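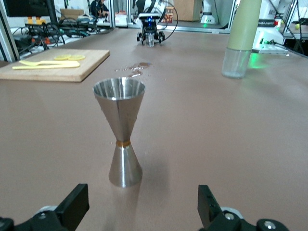
Progress report: trial of the Paltelden gripper kit for small bar service
Prepared by Saranya Kotian for Celeste Bettencourt, Carrasco
07/04/2023

1. What we did since the March report

In March we had the kit mounted and moving, but it was not yet doing any useful work. Since then we finished the setup and started the handling tests with bar tools. The first object in the plan was the steel jigger, because Arkley, who sells the kit, names it in the offer as a supported item. It is a good test object also for us. It is narrow in the middle, it is polished, and the camera at the wrist sees the room reflected on its sides.

We made 133 grasp attempts with the jigger standing on its small cone. Narayanan Devadiga ran the attempts and Jayanthi Kurup kept the log. The table was kept as a working table during the tests, with the cutting board, the lemon slices and the bottle in their usual places, as we agreed with you. A bare table would give nicer results, but your sites in Bekurville do not have bare tables.

2. Findings on the kit

Mounting. The brackets and fingers went on without special tools. The instruction sheet shows the left and right bracket in the wrong order, and we lost one afternoon on this. Arkley has confirmed the mistake and promised a corrected sheet.

Grasping. When the jigger is taken at the waist, the hold is firm. When the fingers close higher, on the wide cup, the jigger turns in the grip and sometimes falls. The software delivered with the kit prefers the wide cup, so we had to set the grasp height by hand. I consider this the main weak point of the product at present.

Camera. The wrist view is sharp enough for close work, and both fingers stay in view when they are open, which makes the alignment easy to check. Colored light from other devices on the table disturbs the object detection. Jayanthi found a setting that helps, but it is not in the manual.

Liquids. Small spills on the table are sometimes marked by the software as an object. The arm then makes a detour – this is safe, but slow. We have asked Arkley if the detection can be trained again with our own pictures.

3. Support from the supplier

We opened eight requests. Six were answered within the time stated in the contract. The two others concern the grasp height and the spills, and they are still open. The contact person, Bohumila Baláž, answers politely and in detail, but she can not change the software herself and must wait for her developers.

4. Budget

From the equipment line we have spent almost 3000 dollars, including the spare fingers. No additional money is requested in this period.

5. Next steps

We will repeat the jigger test with the corrected grasp height as default. After this come pouring tests, first with water only. If the two open requests are not solved before pouring starts, I would recommend to extend the trial and not to buy the second kit yet. Please let me know if you agree – the supplier needs our answer about the second kit before the end of the trial period.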